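Getting more out of a small larder
Household tips, page 117
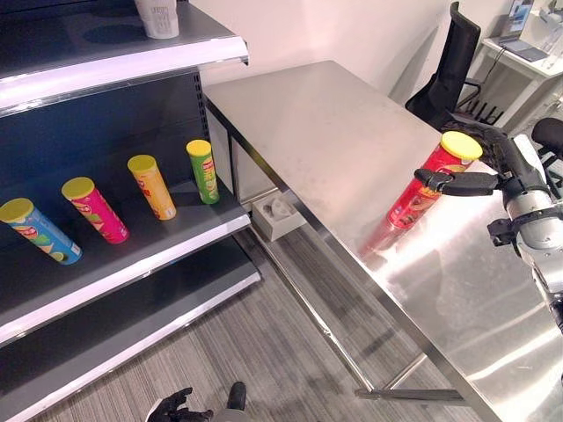

The trouble with deep shelves is that they are very good at hiding things. I once found a jar of mincemeat at the back of mine that had been through two house moves. It had a better removals record than the sofa.

Start by taking everything out. Yes, everything. Put it on the kitchen table and accept that dinner will be toast.

Wipe the shelves with warm water and a drop of washing-up liquid, then leave the door open until they are dry. Shelf liner is optional. I used the Coltilitz ribbed sort, cut with ordinary scissors, and it has stayed put apart from one corner that has ambitions.

Tall tins and tubes at the back, short ones at the front. If your shelves are too close together for tall things to stand, lay them down with the lids facing the same way and wedge the end one with something heavy. A bag of rice does nicely.

Flour, sugar and oats go into tubs with proper lids. Moths can get through a folded paper bag faster than you can say "I'm sure that's sealed". Cut the cooking instructions off the packet and tape them to the tub, or you will spend the rest of the year guessing at couscous.

Write the month on anything you open. I keep a wax pencil on a string inside the door – the string is there on account of the three previous pencils.

Onions and potatoes want the dark, but not each other's company. Keep them on separate shelves, or in separate rooms if feelings are running high.

Spices fade. Rub a pinch between your fingers, and if it smells of cupboard, it now tastes of cupboard. Buy the small jars.

A reader asked in August whether the Drimano turntable is worth having. For bottles of oil and vinegar, yes. For anything light, go gently, or you will be picking stock cubes out of the skirting.

Next page: getting candle wax out of a tablecloth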